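Proceedings > Domestic Practice > Papers > Section 4

4. The Basket as a Unit of Account

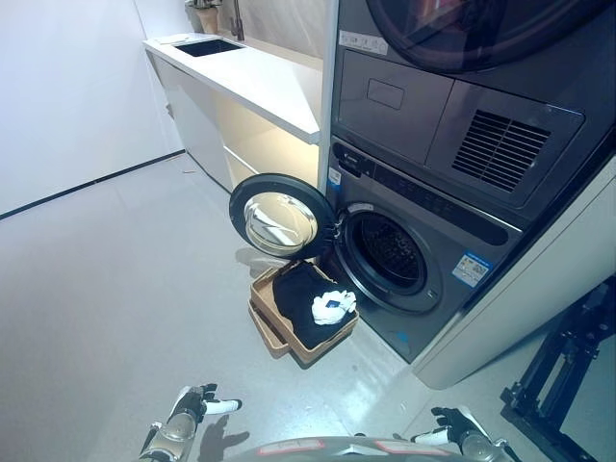

Figure 3. Stacked washer and dryer, washer door open, with a basket of mostly black clothing on the floor in front. Kerengate flats.

Appliance makers measure laundry in kilograms. Households in our study measured it in baskets, and a basket was full when somebody got tired of looking at it. Over 12 weeks we collected diary entries from 30 households in the Kerengate flats, and weight came up in them once, in a complaint about the stairs.

Sorting followed a similar logic. Most diaries professed a strict rule of darks apart from lights, usually credited to a parent. Practice was looser. A pale item among the blacks, as in Figure 3, falls under what Vương calls "tolerated strays": things noticed, judged small, and left where they are. Ceria treats the stray as a failure of attention. Our diarists would object, having given the matter a good deal of thought before doing nothing.

The floor in front of the machine deserves more credit than the literature allows it. In a stacked unit the dryer takes the place where a basket might otherwise sit, so the basket goes down, and so does the person. Flultinetti's layout guide recommends 60 cm of clear floor for this purpose and does not say who is supposed to keep it clear. We return to the question of bending in Section 5.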